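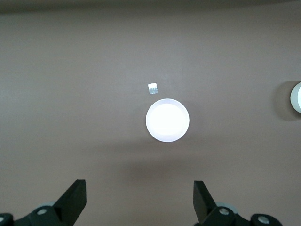 FOR IMMEDIATE RELEASE

Cistow Opens Its Hand-Teaching Kit to Small Workshops, Patience Not Included

CISTOW, January — Zoma, which makes teaching equipment for robot arms, today released the second version of Vunon, its kit for showing a robot a job by doing the job yourself. The operator either takes hold of the arm and walks it through the motions, or sits a few steps away and steers it with a pair of handheld controls. The robot records both. So far it has expressed no preference.

Vunon is meant for workshops with short runs and mixed work, where writing a program for each new part takes longer than making the part. The company's test bench in Cistow has been busy with exactly this sort of thing since the fall: small dishes, lids, caps and other light round objects that a person picks up without a thought and a two-fingered gripper approaches like a tax form.

"People expect us to start with something heroic," said Chepkoech Langat, who leads the teaching group at Zoma. "We start with a white dish on a plain table. It's low, it's round, it's shiny under the lamps, and a first-time operator will usually come in too high, then too low, then ask if there's a different dish."

The main change in version 2 is what happens to those attempts. Earlier software kept every demonstration whole, including the part where the operator stopped to scratch an ear. Vunon now lets the operator mark a recording while it is still running, using a thumb button, and throw out a bad stretch without repeating the good ones on either side. Pauses are trimmed if the operator wants them trimmed. Sighing is not recorded, although it was discussed.

The wrist camera view has moved as well. It now fills the operator's main screen during remote control, with the fingertips always showing at the bottom, so that the person steering sees the table from where the gripper sees it. The wider room view has been reduced to a small window in the corner. Experienced operators asked for this. New operators complained for one morning and then stopped opening the room view at all.

Before release, 19 operators worked through a set of 95 tabletop tasks at the Cistow bench. Some had driven robot arms before. Others came from packing, repair and office work, and one had come to deliver the chairs. Each operator taught some tasks by hand and others by remote control, and the team compared the recordings afterward.

The findings were less tidy than the marketing department had hoped. Guiding the arm by hand was quicker to learn and felt more natural for reaching and placing. It also put the operator's own elbow in front of the camera with great regularity. Remote control took longer to get used to, but gave cleaner recordings for low, flat objects, where the fingers have to come down on both sides of a rim and close without pushing the thing across the table. Zoma recommends that customers learn both and has written a guide to choosing between them. It is long.

"I was sure I'd be good at it," said Rupert Lanz, production manager at Schnyder, a finishing shop that took part in the trial. "I've been picking things up my whole life. Then you're doing it through somebody else's wrist, with two black fingers and no feeling in either of them. My apprentice was better by lunch. She has been very gracious about it, mostly."

Schnyder plans to use the kit for loading and turning small parts between polishing steps, a job the shop describes as dull, necessary and always short one person.

Vunon runs on the workshop's own computer, and demonstrations stay there unless the customer chooses to send them elsewhere. The kit comes with the hand guide, the remote controls, the wrist camera mount, a spare pair of fingertips, and a printed manual by Meinrad Ammann, whose chapter on lighting has been shortened at the request of everyone who read it. The chapter still says to move the lamp before blaming the robot.

Owners of the first version can update the software at no charge. The old remote controls will continue to work, minus the thumb button, which they don't have.

Training sessions are held at the Cistow bench in the mornings and are led by Balthasar Gruber. Participants should bring a small object from their own work. Glassware is accepted, but Mr. Gruber would like to be warned.

Press contact: Emil Mösli, Zoma, Cistow. Review kits are available on loan. Please return the spare fingertips.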